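Home | Notebook | Methods | Contact
Print this page | E-mail this page

Jul 12, 2019

Vallerby steam unit, nozzle trial. Descaled the boiler, then ran the Jurolari brush head on the grout panel at 200 kPa. Two passes lifted the grease; a third added nothing. Grey film remains along the lower joint — Haruna thinks it is detergent residue, so rinse before the next run.

Hose coupling weeps at the collar. Replaced the O-ring, still weeps. Takumi to check the thread against the February spare.

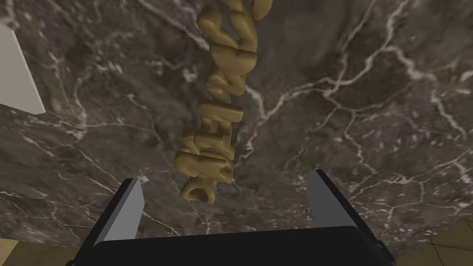 Filed under: Surface care

Microfibre pads: wash without softener. Moreira pad sheds on rough tile, keep it for sealed floors.

Contact Haruna Arai | Back to top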